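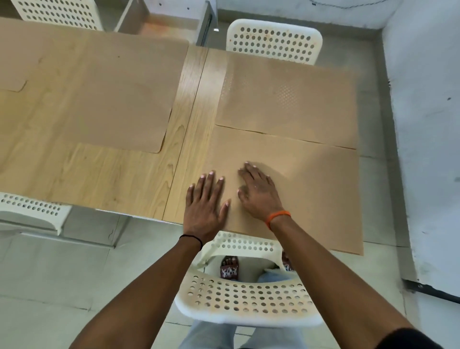
The hum starts when the Telham circulator steps up to speed 2 and stops within a few seconds of it stepping back down. It is a steady low note, loudest in the dining room, which is directly over the boiler closet. It is faint enough that a radio covers it, but it carries through the floor and into the furniture. With both hands flat on the placemat I can feel it through the dining table, more clearly through the fingertips than the palms, and it is stronger close to the seam where the two table panels meet. On speed 1 there is nothing to feel at all. The installer has already bled the radiators and says the pump is within spec. I would like to know what to check before I agree to a replacement.

System details:
Circulator: Telham, three-speed, wet rotor
Controller: Traltton, automatic speed mode
Zone valves: Naciri, motorized, one per floor
Boiler: wall hung, closet on ground floor
Pipe: copper on the risers, plastic on the branches
Cold fill pressure: 18 psi
Fault codes: none stored

Opened by: Samah Tawfik
Category: Noise and vibration
Status: Resolved

Reply – Mounir Ragab, Drorkbridge support

Thank you for the details. A hum that follows the pump speed and has no gurgling in it usually means one of these: air held in the rotor chamber, a flow restriction the pump is working against, or a pipe touching the building. Please do the following in order and report after each one.

1. Turn off power to the boiler at the wall switch and let the pump cool. Put a towel under it. Loosen the large slotted screw in the center of the pump head a quarter turn until water weeps out without bubbles, then tighten it.
2. Restore power. Set the controller to manual, speed 2, with all zones calling.
3. Note whether the hum is present. Close one zone at a time and note whether it changes.
4. Write down the pressure at the boiler gauge, cold and hot.

Do not remove the pump head. The screw is only a vent.

Reply – Samah Tawfik

Step 1 done. There was a short spit of air and then clear water. No change to the hum after restart.

Step 3:
All zones open: hum present.
Ground floor closed: hum present, slightly louder.
Upper floor closed: hum gone.
Both closed: pump stops, as expected.

I repeated the upper floor test several times and got the same result every time. The hum returns when the Naciri valve on the upper zone reaches the end of its travel. It does not come in gradually as the valve opens.

Step 4: cold reading 18 psi, hot reading a little higher, needle steady. I don't lose pressure overnight.

Reply – Mounir Ragab, Drorkbridge support

That is useful. If the pump bearings were worn, you would hear it with either zone open. The noise belongs to the upper zone piping or its valve. Two possibilities are left:

a) The valve is not opening completely and the water is making noise at the gate.
b) The valve is fine and the riser above it is in hard contact with a joist, a stud or a bracket.

To separate them, move the manual lever on the valve body to the open position and latch it. Run the zone. If the hum stops with the lever latched, the motor is falling short of full travel. If it continues, suspect the riser.

Also hold a long screwdriver with the tip on the valve body and the handle against your ear, then do the same on the riser as high up as you can reach. Compare the two. Keep your sleeve and hair away from the pump coupling if yours is an older body style.

Reply – Samah Tawfik

Lever latched: hum continues, no difference.

Screwdriver on valve body: soft rushing sound, no hum.
Screwdriver on pump flange: even whir.
Screwdriver on riser, low: hum, moderate.
Screwdriver on riser, just below the closet ceiling: hum, strong.

The riser goes through the ceiling in a hole with a white plastic collar. I can't get a finger between the pipe and the collar on the side facing the dining room. On the other side there is a visible gap.

Comment – Wenche Haugland (community member)

I had the same pump and the same complaint in an older house. Mine was the collar too, but only in part. The pipe had been cut slightly long, so when it got hot it pushed sideways against the joist behind the collar. Cutting the collar back made it quieter and did not cure it. Look for a clamp lower down that is holding the pipe over to one side before you start opening the floor.

Comment – Taha Alaoui (community member)

Seconding the clamp. Another thing worth trying is fixed speed 1 for the upper zone, if the rooms still get warm. The automatic mode on the Traltton goes up to speed 2 sooner than it needs to in small houses. There is a threshold in the installer menu, parameter 13. The default is low. Raising it delays the step up. It won't fix a pipe that is touching something, but it will cut down how often you hear it.

Reply – Mounir Ragab, Drorkbridge support

Both comments are reasonable. A note on parameter 13: it is given as a percentage of demand, and setting it to 100 disables the step up completely. Do not leave it at 100 through the winter unless you have confirmed that the farthest radiator gets hot on speed 1. Record the original value before you change it.

For the clamp: find the first bracket on the riser above the valve. With the system cold and the power off, loosen the bracket screws by one turn and see whether the pipe moves on its own. If it springs away from the collar, the bracket was holding it out of line. Do not force it. A soldered elbow under side load can crack.

Reply – Samah Tawfik

Loosened the bracket with everything cold. The pipe moved toward the closet door by the width of a pencil lead, and there is now a gap all the way around the collar. I retightened the screws only enough to hold it and ran the upper zone on speed 2.

Cold start: no hum.
After the pipe heated up: faint hum, much weaker than before. The dining table is still. I could only find it by pressing an ear to the wall.

Wenche's point about the pipe moving when hot seems to apply. The gap closes again on one side as it warms up, but without the same pressure behind it.

Reply – Mounir Ragab, Drorkbridge support

Good progress. Replace the metal bracket with a rubber lined one of the same pipe size. Pack it out from the wall with a thin spacer if needed so that the pipe sits centered in the collar when hot, and accept that it will sit off center when cold. Line the collar with felt strip or closed cell foam rated for heating pipe. Do not use expanding foam. It sets hard and will pass the vibration straight into the floor.

Comment – Macarena Troncoso (heating contractor)

Agree with all of that. I would add one check on the pump itself while the system is down. On this model the two flange bolts are often tightened unevenly, and the body then sits at a slight twist to the pipe. That puts more vibration into the riser than it should get. Back both off a little with the isolation valves shut, let the body settle, and tighten them alternately. Fit new gaskets if the old ones have taken a set. Also look at the angle of the shaft. It has to be horizontal. I see them hung with the motor pointing down at a slant, and they get noisy early.

Reply – Samah Tawfik

Final report.

Bracket replaced with the rubber lined type, one spacer behind it. Felt strip fitted in the collar. Shaft was level. One flange bolt was noticeably looser than the other. I evened them up and changed both gaskets. No leaks after a full heat cycle.

Upper zone, speed 2, cold: silent.
Upper zone, speed 2, hot: silent in the dining room. A slight whir in the closet with the door open, same as on the ground floor zone.

Parameter 13 left at its original value. I did try it at 100 for an evening and the back bedroom radiator stayed lukewarm at the bottom, so automatic mode is back on. The original circulator stays in place and I have told the installer to cancel the new one.

One leftover question. The Naciri valve on the upper zone now makes a small click when it closes, which I may simply not have noticed before. Is it worth a separate ticket?

Reply – Mounir Ragab, Drorkbridge support

A single click at the end of travel is the end switch and is normal. Repeated clicking or a buzz from the motor with the valve shut would need a new ticket. Marking this one resolved.

Related tickets
Telham circulator hums at startup only
Traltton controller: zone calls but pump stays off
Naciri zone valve buzzing when closed
Ticking in floor as pipes cool down
Boiler gauge drops after bleeding radiators
Which gaskets fit the older Telham flange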